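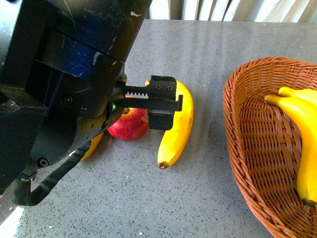

Drunduna kitchen arm, hired for a week: can it put the shopping away yet?

I have wanted a machine to do my housework since I was small enough to be given housework. So when Wong in Sillcombe started hiring out the Drunduna arm by the week, for £167 plus a deposit I'd rather not talk about, I was on the phone before I'd finished my tea. I've reviewed kettles, steam mops and a very disappointing potato peeler on these pages, so why not a robot?

First impressions: it's big! I'd pictured something slim and white, a bit like a desk lamp, and what came through the door was black, blocky and clearly built by people who normally make things for factories. Ours had had a life before us too. The paint is scuffed and chipped and the fingers are worn. I don't mind that in a hire item (you should see the carpet cleaner you get from the place in Irkby) but if you're houseproud you'll want to know. There's also a thick black cable that needs somewhere to go, and wherever I put it, it was where I wanted to put a mug.

Setting it up took most of a morning. The booklet is decent and the pictures match the parts, which is more than I can say for my wardrobe. You get the arm on its stand, you plug everything in, and you then spend a good long while showing it where your worktop is. It wants a clear surface and steady light. We keep the white curtains drawn on that side in the day anyway, and it seemed to get on better like that than with the sun blazing straight in.

Now, the job. Wong gives you a list of things it's supposed to be able to manage and I picked the tamest one going, tidying fruit. Apples and bananas loose on the side, basket next to them, off you go. I thought it'd be dull and I'd be on to the washing-up by lunchtime. Reader, I was not on to the washing-up by lunchtime.

Bananas are a funny shape when you think about it. I'd never had to! You or I just grab one. The arm has two stiff fingers that slide together on a toothed rail, so it has to come down with one finger either side and close them by the right amount, and every banana is lying at its own silly angle. What impressed me is that it looks before it goes in. It'll hover, shuffle a bit, turn its wrist, and then down it comes. The first time it carried one across and set it in the basket I clapped, on my own, in my kitchen.
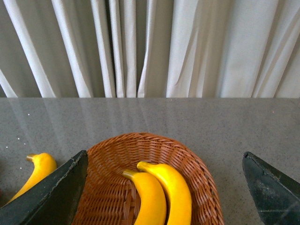
The second and third goes were less thrilling, mainly because they were slow. I make it a good minute for one banana on a bad run, and that's with me stood there willing it along. It's fine if you think of it like a washing machine and go off and do something else, but I never felt quite brave enough to leave the room. Perhaps that comes with time.

Apples I had expected to be easier, being round. They're a nuisance. If the fingers come down a touch off centre the apple simply rolls away, and then the arm has to stop and find it again, and on one occasion it found it by nudging it into a banana. Fruit that's pushed up close together is harder for it all round, as there's nowhere for the fingers to go. I took to spacing things out beforehand, and then felt rather foolish, as by that point I'd handled every piece of fruit myself and could have dropped the lot in the basket.

Because I am thorough (nosy) I did a proper test on the last afternoon. I gave it 10 single pieces of fruit, one at a time, nicely spaced, and it got 9 of them into the basket without any help from me. Good score! Then I gave it a jumble, the way fruit really comes out of a carrier bag, and lost patience before I could finish a fair count. I'd put it at roughly half. The basket matters as well. Ours is an oval wicker one with a good wide mouth and it coped with that, but a deeper bowl with a narrow top gave it the jitters and it put a banana down across the rim.

Bruising, since two of you asked when I mentioned this last time: I found none on the bananas when we ate them, and one soft patch on an apple that may well have come home from the shop like that. The grip is gentler than it looks. I wouldn't hand it a ripe peach or an egg, and the booklet says not to.
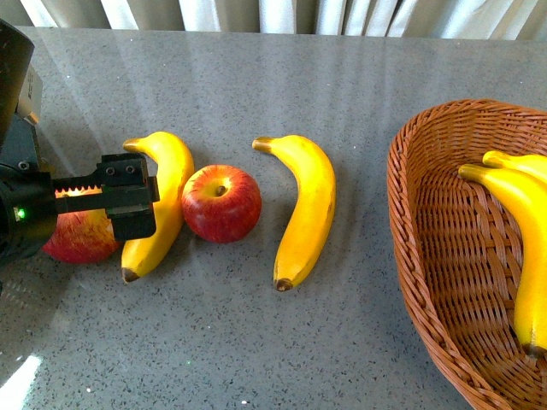
Two bananas in the basket, and the Drunduna's gripper over the left-hand apple.

The noise is better than I feared, a sort of whirr with a click at the end, and you can hold a conversation over it. There's a little green light on the side which I found oddly comforting. Cleaning it is just a wipe with a barely damp cloth — keep well away from the rail, where crumbs could get in among the teeth and I can't imagine Wong would thank you.

What it won't do is a longer list. It can't fetch anything from another room. It can't open my fridge (I tried, it pushed the door shut more firmly). I had a go at cutlery from the drainer and it managed a wooden spoon and then sulked over the forks. Tea towels were hopeless, it just picked up a corner and waved it about. And it needs a worktop to itself, when in most kitchens I know the worktop is the thing you're shortest of.

So are we there yet with robots and chores? For one sort of job, set out neatly, in a place it's been shown, I'd say it's closer than I'd thought, and I can well believe the same arm earns its keep on a packing bench where the next box always turns up in the same spot. My kitchen isn't like that. Things move, somebody leaves a plate out, the basket ends up on the windowsill. Each time that happened I was the one sorting it out so the robot could carry on.

I gave the potato peeler one star and the steam mop four, so I'm going for three out of 5 here. Hire it if you're curious and have a week with not much on, because it is tremendous fun and everyone who came round wanted a turn. Wouldn't buy it at any price I've heard mentioned. If you do book one, ask Wong for the longer mains lead when you ring, they don't put it in unless you say, and measure your worktop first.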